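Quick one this time. Adding memory to the old Dridik box, the one that lives under the bench at the Bastbridge shop. Same steps work for most older desktops with a big heatsink and a sheet-metal ledge in the way. Budget 90 minutes if you've never done it, a lot less if you have.

## What you need

- Phillips screwdriver, medium, not the tiny one
- Memory sticks of the right type (check twice, see below)
- Soft brush or a can of air
- Small dish for screws
- Flashlight
- New coin cell if the clock keeps resetting

I don't bother with a wrist strap. Touch bare metal on the case before you touch the board, and do it again every time you get up for coffee. If you own a strap, use it.

## Check the memory first

Before you open anything. Look up the board, find which type it takes, what size per slot, whether it wants matched pairs. Don't go by the length of the stick. Different generations can be nearly the same length with the notch in a diffrent place, and people do try to force them.

I got mine used from Layug, a bag of pulls, tested. Came in an old cereal box but they all worked so no complaints.

Write down what the machine reports now, before the upgrade. You'll want to compare later.

## Steps

### 1. Power off, for real

Shut down. Switch off at the back. Pull the cord. Then hold the power button for a few seconds to drain whatever's left. Unplug the monitor, network, all of it, so you can turn the case without dragging half the desk along.

### 2. Side panel off

Screws at the back edge, slide, lift. Put the screws in the dish. Lay the case on its side on something flat - a towel is fine underneath, just keep it off the board.

### 3. Dust

Brush or air, short bursts. Get between the heatsink fins, that's where it packs in. Hold the fan still with a finger while you blow, don't let it spin up. Then go along the memory slots. Dust in a slot is a no-boot waiting to happen.

### 4. Find the slots and get your bearings

Four black slots in parallel rows across the board, below the metal ledge. Look for the coin cell off to the right, it's a good landmark, and the board has BATTERY printed right under it. Mind the cable hanging down by the heatsink. It's got a threaded connector on it with blue plastic collars and it's easy to snag with a sleeve. Some of the end latches are white and some are black, the black ones are hard to pick out against the slots so use the flashlight.

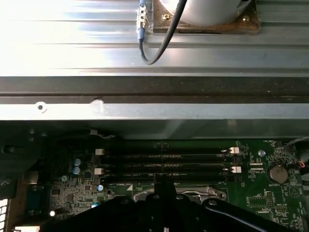

### 5. Open the latches

Push them outward with a thumb, both ends of each slot you're going to use. They tip, they don't come off. If one feels stuck, work it gently. Old plastic snaps.

### 6. Line up the notch

Hold the stick by the edges, fingers off the gold. Match the notch in the stick to the bump in the slot. Doesn't match? Turn it around. Still doesn't match? Wrong type, stop there, go back to the first section.

### 7. Press

Straight down, thumbs on both ends, even pressure. Takes more push than you'd like. The latches should swing up on their own and click. If only one end clicks, take it out and go again.

Filling two slots only? Check the manual for which two. Boards disagree on this and guessing wastes an evening.

### 8. Coin cell, if needed

Skip if your clock keeps time. Otherwise ease the old one out with a fingernail or a plastic tool, note which way up it was, new one goes in the same way. Your settings will reset, so take a photo of the setup screens before you start. (Yes I should of put that at the top.)

### 9. Look before you close

Screws left in the case? Cables back where they were? Nothing touching the fan? Good.

## First boot

Leave the side panel off for now. Plug in the cord, a keyboard, a monitor. Power on. First start with new memory can sit there on a black screen for a while, so wait before you panic.

Go into setup and read the total. Should match what you put in. Then run a full memory test overnight, all passes. One error is too many - pull sticks one at a time until you find the bad one.

## If it won't start

- Beeps: usually a stick not seated. Redo step 7.
- No beeps, fans run: try one stick alone, then try it in another slot.
- Nothing at all: you forgot the switch on the back. I have, twice.
- Shows less than it should: clean the contacts with a pencil eraser, brush off the crumbs, reseat.

Panel back on once the test is clean. Next up is the Waltar machine, same job but the slots are under the drive cage, will write that one seperately.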